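Lougher Cabins & RV Park: Owners' and Site Holders' Meeting
Minutes, 17 May 2024

Print this page | E-mail this page

Hi all, I took the notes again, so blame me for the spelling!

We got going a bit late as the coffee urn took forever. The February minutes were read and agreed, apart from the bit about the boat ramp (I'd written "closed" and it should say "closed at night").

Cabins. The 3 lake-side cabins are getting new mattresses before summer, and I for one am thrilled. We talked for ages about whether linen should be included in the rate or stay as an extra. Agreed to include it for stays of a week or longer and see how that goes.

Bookings. We're moving from Vestix to Pritenari for online reservations. I was on the fence, but the calendar is so much easier to read. Old bookings will be copied over by hand, so please check your own dates!

Hot water. Jernico quoted $510 to service the heaters in the shower block. Approved, all in favor.

RV sites. Site 11 still floods at the low corner after heavy rain. More gravel was suggested (again), and I said I'd like a proper drain this time. We'll get a price for both.

Pets. Dogs stay welcome on the RV sites, on a leash. Cabins were left for next time, as we'd all had enough by then.

Quiet hours stay as they are.

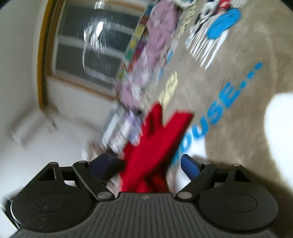
Oh, and I still need everyone's gate codes for the new list, so drop them in the office box or e-mail me before the next meeting.

Contact the office | © Lougher Cabins & RV Park | Back to top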